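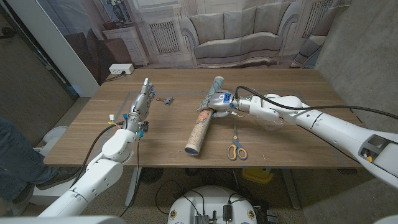 MENDHAM PAPER STORE RELEASES BENCH PROCEDURE FOR ROLLED PRINTS

Prutlow Document Services today published the bench procedure used at its Mendham paper store for receiving, unwrapping and labelling rolled prints and their storage tubes. The document covers 16 steps, from intake to shelving, and replaces the interim notes issued in March.

The procedure was prepared during the rehousing of the Garrido collection, a set of 971 printed sheets received in rolled form. A portion of the collection arrived in reused cardboard mailing tubes carrying several generations of labels. Earlier practice was to remove old labels before storage. Under the new procedure, labels stay on the tube until their text has been transcribed into the intake record, including labels that are worn or lifting.

Work is carried out on a wooden table with a working area marked out in tape. Tools on the table are limited to those required for the current step. Scissors are kept closed when not in use and are laid with the blades pointing toward the back of the table. Clips are removed from the roll before handling and are not refitted.

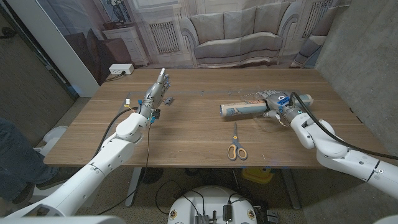
Rolled paper with a printed outer surface at the bench, with clear plastic sheet and scissors on the table.

Plastic wrapping is cut along its length, never across the roll, and is kept beside the item until the intake number has been assigned. Rolls are supported from outside the wrap. Fingers and tools are not inserted into the open end. Where the outer surface is printed, the colour and general content of the visible graphics are noted before the roll is opened – this entry is used to match the item to the sender's list.

Rolls that resist opening are set aside flat for 30 days and reassessed. They are not weighted during this period.

"The previous notes described storage in detail and said very little about the table," said Tineke Martens, manager of the Mendham store. "Most of the damage we recorded was edge damage, and it dated from unwrapping."

The procedure also sets out requirements for replacement tubes, including minimum internal diameter and label position. Labels are applied to the body of the tube, parallel to its length, and clear of both ends. A 19-page appendix lists the Brivutov condition codes used in the intake record.

The procedure applies to all rolled items received at Mendham from 29 Jul 2019. Items already shelved will be relabelled as they are requested. Printed copies are available from the store's front counter.

Media contact: Tineke Martens, Prutlow Document Services, Mendham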